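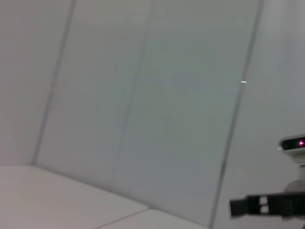 4.2 Evaluating the Rivura kit on garment folding

We came to the Rivura kit with a fairly simple question, and it is one we suspect many smaller labs share: how much useful work can a group get out of a packaged two-arm system before it has to start changing things? The kit is sold by Kidberg as a complete package, with both arms, their grippers, a wrist camera and a software layer called Dirska that takes care of calibration, logging and playback. We are grateful to have had it on loan through the winter, and we tried to treat it the way an ordinary buyer would, reading the manual first and leaving the default settings alone wherever we could.

Folding seemed a fair test. Cloth is forgiving in some ways and quite stubborn in others, and a dark shirt on a white table gives the overhead view a clean outline to work from while hiding nearly everything that happens inside that outline (a fold line on black cotton is hard to find even for a patient human annotator). We recorded 200 demonstrations by teleoperation in January and trained the folding policy that ships with Dirska for 4,000 steps, then ran 100 trials without further tuning. 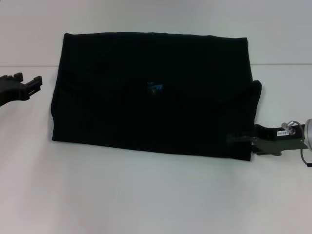 Figure 3. Folding trial with the Rivura kit: black garment on the white tabletop, with one gripper at its lower-right corner.

Most of our trouble came late in the fold, when the shirt was already close to a rectangle and a sleeve or loose flap still stood out past the side. The stock policy tends to reach for the nearest corner at that point, and if the fingers take hold of more than one layer, the earlier folds can shift along with it. Lowering the approach speed helped a good deal, and we would gladly see this offered as a plain setting in Dirska, as we had to dig through a configuration file to change it. The wrist view was most helpful during the approach and much less so once the cloth filled it. We return to grip depth in Section 4.3, where the same policy is compared with the older Ông baseline.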